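Equipment planning, report to Waltraud Pfeiffer, 2/2/22

The request for a second two-arm station stands at three items: the arms, a spare set of fingers and the table frame. Flerex quoted roughly 1,960 for the fingers alone. I still don't see what that buys us over the Hinrichs set.

Table work at the current station, place setting and tray:

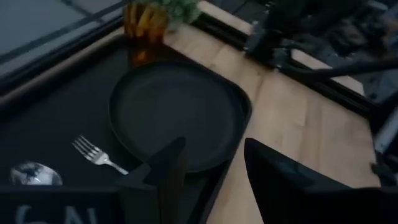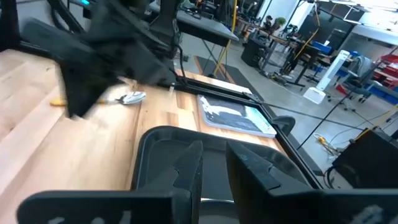

Ilona Fodor wants to order both stations' spares by May. I would hold off. Flostano has sent two delivery dates and kept neither – and the Brotar service contract is priced per arm, so a second station doubles it. Please release the money for spares only. The rest can wait for a firm quote.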